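Part-Time Box Office Person, Foltby Playhouse

We need somebody to sell tickets, answer the phone and explain to callers that yes, the seats are the same ones as last year. The job runs 9 hours a week through the season, which opens in May with Lobo, a musical for which we accept no further suggestions.

You should be able to make change, spell Itley, and stay pleasant while a man describes the parking.

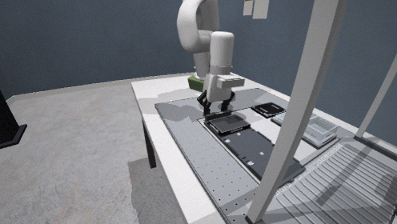
Experience with our booking system would be nice, but it would mean you'd worked here before, and most of those people have moved away. Ebuka Wike will train you over five evenings. Bring a pen. He'll want it back, even though it's yours.

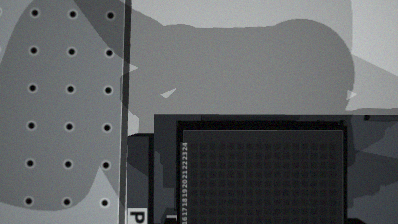
Upright panel with round holes in rows.

Pay is by the hour and comes on time. You also get two seats to every show, including the ones you'd pay to miss.

To apply, send a page about yourself to Teguh Halim at the Playhouse office. Please don't send headshots. We have a drawer.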